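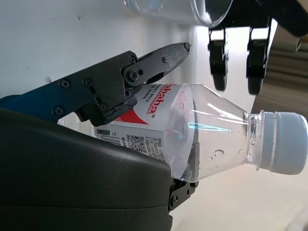 Botella de agua Wahaha, con etiqueta blanca y letras rojas.

Informe de avance del segundo trimestre – Casa de huéspedes Lindholm, Manutthorpe

Tiempo de lectura: 4 minutos

Imprimir | Enviar por correo electrónico

Estimado equipo del fondo Dristura:

Cerramos el segundo trimestre con muchas ganas de contar cosas, porque por fin hay huéspedes durmiendo en el ala norte. La última vez que escribimos, esa parte del edificio tenía los suelos levantados y una escalera que solo usaban los albañiles; ahora tiene cortinas, llaves con su número y un olor a madera recién encerada que gusta a todo el que entra.

Obras

El edificio es de 1943 y se construyó como residencia para el personal del ferrocarril, así que los pasillos son anchos y las habitaciones, más bien estrechas. Decidimos respetar ese trazado, como figuraba en la solicitud, y ganar espacio con camas más bajas y armarios empotrados. Quedan terminadas las habitaciones de la primera planta y la sala de desayunos. En la segunda planta está hecha la fontanería y falta pintar. La instalación eléctrica nueva pasó la inspección a la primera, ¡lo celebramos con tarta!

El punto más flojo es el ascensor. El proveedor ha cambiado dos veces la fecha de entrega de las guías y la cabina sigue en su almacén de Prarport. Mientras tanto reservamos las habitaciones de la planta baja, que son 4, para quienes no pueden subir escaleras, y lo avisamos por escrito al confirmar cada reserva. Hemos tenido que decir que no a un par de grupos y nos ha dado pena.

Ocupación

Entre la reapertura parcial y el cierre del trimestre registramos 619 pernoctaciones. El objetivo acordado con ustedes para el año completo es de 1242, de modo que vamos muy cerca de la mitad con una sola planta en funcionamiento. Los fines de semana se llenan casi siempre. De lunes a jueves cuesta más, aunque los viajantes que bajan a Prarport empiezan a repetir, y varios nos han dicho que prefieren madrugar un poco y dormir en un sitio tranquilo.

Las reservas llegan sobre todo por teléfono y por nuestra página. Estamos aprendiendo a llevar el calendario sin duplicar habitaciones (pasó una vez, en mayo, y los huéspedes afectados acabaron en la habitación grande con desayuno incluido, encantados).

Desayunos y cocina

La sala de desayunos abre a las siete y es, con diferencia, lo que más se comenta en el libro de visitas. Servimos pan del horno de Manutthorpe, queso fresco, fruta de temporada y unos bollos de cardamomo que se acaban antes de las nueve. Probamos también a ofrecer cenas frías para quien llega tarde, y funcionó tan bien que las mantendremos todo el verano: sopa, ensalada y algo dulce, a recoger en recepción hasta las diez y media.

La cocina sigue siendo pequeña para lo que hacemos en ella. El lavavajillas industrial previsto en el presupuesto se ha instalado ya, y con él se ha liberado una mesa entera para preparar las bandejas.

Personal

Se han incorporado dos personas a recepción y una a limpieza, todas del pueblo. La formación en atención al público duró tres semanas y la repetiremos en otoño, con más tiempo dedicado a los idiomas. El turno de noche lo cubrimos todavía entre la dirección y recepción, por semanas alternas – cansa, pero nos ha enseñado mucho sobre cómo suena la casa cuando todos duermen. De ahí salió la idea de poner burletes en las puertas del pasillo, que ya están encargados.

Presupuesto

El gasto en obra se mantiene dentro de lo aprobado. La partida de mobiliario va algo por encima, por los armarios a medida, y la de promoción va por debajo, pues apenas hemos impreso folletos. Solicitamos permiso para pasar el remanente de promoción a mobiliario. El detalle de facturas va en el anexo habitual.

Próximo trimestre

Queremos abrir la segunda planta antes de que acabe agosto, recibir de una vez la cabina del ascensor y estrenar el jardín trasero con mesas y sombra. También prepararemos una tarifa de media semana con entrada a partir del lunes. Si alguien del fondo puede acercarse a verlo, le guardamos habitación con vistas a la vía vieja.

Con un saludo muy cordial,
La dirección de la Casa de huéspedes Lindholm

Imprimir | Enviar por correo electrónico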